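We moved to Tremdale in December, and I still haven't finished unpacking the kitchen. There were 42 boxes when we started. The last 23 are stacked in the hall and I walk past them every day.

My rule now is one box before breakfast. Plates go in the low cupboard, mugs by the kettle. Idun Åberg lent me her label maker, so the shelves have names on them.

Bubble wrap and a cup:
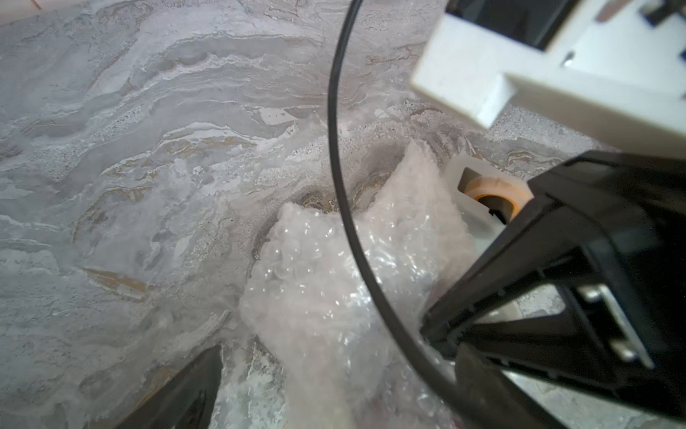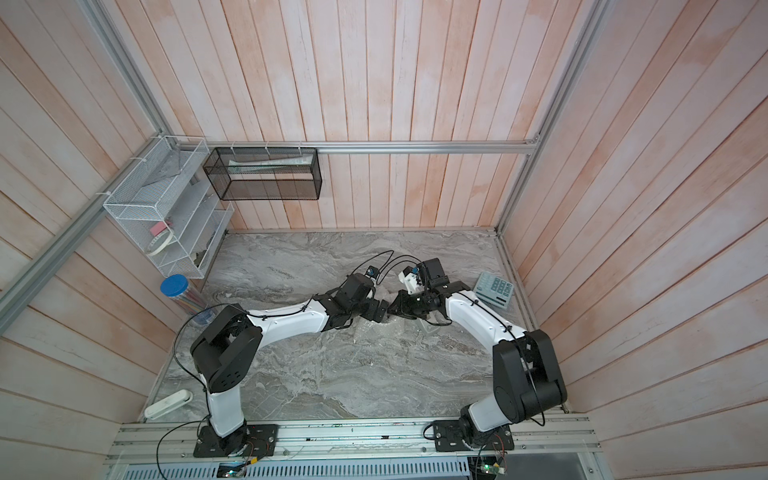
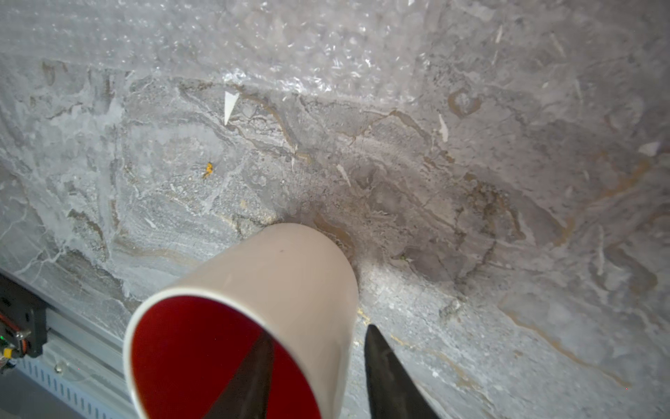
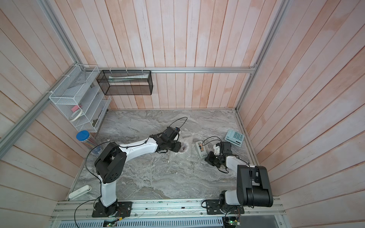 The big pan still has no home. I may give it to Enda, who cooks for more people than I do. Tomorrow's box says "misc," in my own handwriting, and I have no idea what I put in it.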